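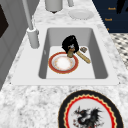 One red-rimmed plate in the sink

Ticket 1343
Product: Stellico (shared calendar and messages for couples)
Category: Account / Unlinking a partner
Status: Open, waiting on customer

Customer wrote:

Hi there, I hope I'm writing to the right place. My boyfriend and I broke up in March after four years, and it was friendly enough as these things go. We used Stellico for everything, from groceries to whose turn it was to call his mother. I moved to Multeddale in the meantime and I'm doing fine, mostly better than fine. The trouble is that the app doesn't know we broke up. I pressed "Unlink partner" and it said "Request sent." Every morning at 7 I still get a little heart and "Say good morning to your person!" Last week it wanted me to plan our anniversary dinner. I laughed the first time. I did not laugh the third time. I don't want to lose my own notes, though, there are years of them in there. Can you please help?

Reply from Ekrem Dursun, Stellico support:

Hello, and thank you for such a clear message. I'm sorry about the breakup and I'm sorry about the heart at breakfast time, too. That reminder is meant to be sweet, and I can see how it would be anything else right now.

I had a look at your account. Your unlink request is there, but it is sitting in a waiting state. Both people have to confirm an unlink within a set window, and if the other person has turned off notifications they may never see it. Your reminders keep running the whole time, which I agree is not very kind of us, and I've passed that along to the people who work on it.

Could you try the following for me, whenever you have a quiet moment?

Open Settings, then Together, then Reminders, and switch off "Daily nudge" and "Milestones." They are separate switches and both need to be off.
Close the app all the way and open it again.
Tell me whether your private notes say "Only me" at the top or "Both of us."

Please don't delete the account yet. Deleting takes the notes with it and I can't bring them back.

Customer wrote:

Thank you, Ekrem, that was a nicer answer than I was expecting from a help desk. Both switches are off. This morning there was no heart, but at 7 I got "Your streak is 291 days, don't break it now!" So that's a new one. As for the notes, most say "Only me," and a few say "Both of us," mainly recipes and the packing list from our trip to Lernelport. I'd like to keep the recipes if I can.

I should say I haven't asked him to confirm anything. We agreed on no contact for a while and I've been sticking to it. I'd rather not have my first text to him be about an app.

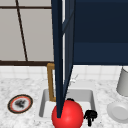 Reply from Ekrem Dursun:

You shouldn't have to text him, and I wouldn't ask you to. There is a one-sided unlink we can run from our end, and I've put in for it with my colleague in the Wallin office, who handles those. It can take up to 4 business days. The streak message comes from a third switch, tucked away under Profile, then Badges - I missed it in my first reply, and that's on me. While you're on the Profile page you may as well change your picture, because the default for linked accounts is the joined hearts and it stays put after an unlink. Plenty of people pick something with no history to it at all, and a glossy red ball like the one pictured would do the job as well as anything. Save it and the hearts should go from your home screen as well.

About the recipes: open each shared note, tap the three dots, and choose "Copy to my notes." Please do that before the unlink goes through, as shared notes are locked afterward for both people. The packing list you can leave where it is, unless you'd like it.

I'll keep this ticket open until you've had a few mornings in a row with nothing from us. Take your time with the rest of it, and do write back if anything else pops up.

Internal note (E.D.):
Badges switch is still not mentioned in the breakup help page. Second time I've left it out myself. Asked for the page to be updated and for all three switches to go off as soon as an unlink is requested.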